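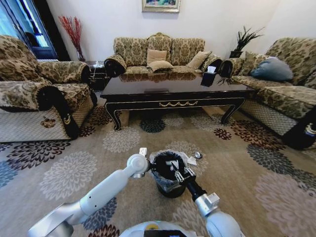 House rules for robots emptying trash – what do you use?

clornis_ops
We're writing a practice sheet for home runs at the Sudville site. Draft so far:

1. Walk the floor first. Litter beside the bin gets its own task, or it gets ignored with great dignity.

2. Arm speed at 20 percent within reach of furniture. Damask does not forgive.

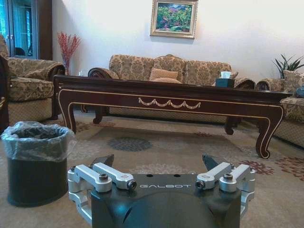
3. Stop short of the bin and check the wrist view. Liner rim in sight, fingers open, then go in.

4. Grip the liner by the gathered neck, never by one fold.

kong_15
Rule 2 is timid. We run 30 and the sofas have survived. Rule 4 I'd frame.

Po-yen Leung
You run 30 in a lab with one sofa, and it's vinyl. Keep 20.
My gripe is with 4. A gathered neck is fine for paper, but clear liners slide once there's any weight in them.

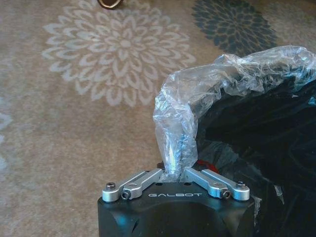

So I'd add a hold: close, wait, lift an inch, look again. Costs 15 seconds. Julis wanted it dropped from their sheet to save time, and they are welcome to their carpets.

kong_15
15 seconds times 100 bins, Po-yen.

Po-yen Leung
Who has 100 bins in a living room?

clornis_ops
Adding the hold as 5. Speed stays at 20 – kong, you may sulk.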